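What I changed about laundry after we moved

We moved from Stilgate to a smaller place near Bemgate in July, and the new apartment has no room for a washer. The machines are in the basement, three flights down, and there are only 3 of them for the whole building. I used to run a load whenever I felt like it. Now I have to plan.

I wrote down what has worked so far, mostly for a friend who is about to move into a building like ours.

Going early

The basement is free before 7 a.m. and again after 9 at night. In between you can wait up to 4 hours for a machine, and people do leave their loads sitting. I set an alarm, go down in slippers, and have everything back upstairs before breakfast. The dryer on the left runs hot, so I use the one by the door.

Sorting less

I quit sorting by color except for new things and anything red. Everything else goes in together on cold. I was raised to make four piles and I felt bad about it for a week or two, then stopped thinking about it. Towels still get their own load. They take twice as long to dry and hold everything else up.

Folding on the bed

We don't have a table big enough, so the bed is where it happens. I make the bed first - otherwise I end up folding on top of a lumpy blanket and doing it all again. Big flat things go first, then shirts, and anything with a drawstring or elastic gets left for last. Those never fold square. Stripes help a little, as you can line them up. 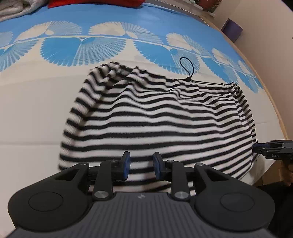
Keeping track of cost

A wash is paid with a card you load at a machine in the lobby. The card reader is made by a company called Benel and it eats about one tap in five. I was putting 11 dollars on it at a time, which lasts us just over a week. The drop-off place on Parsons charges by the pound, and I've used it once, for the winter comforters. They came back in plastic and I haven't opened them yet.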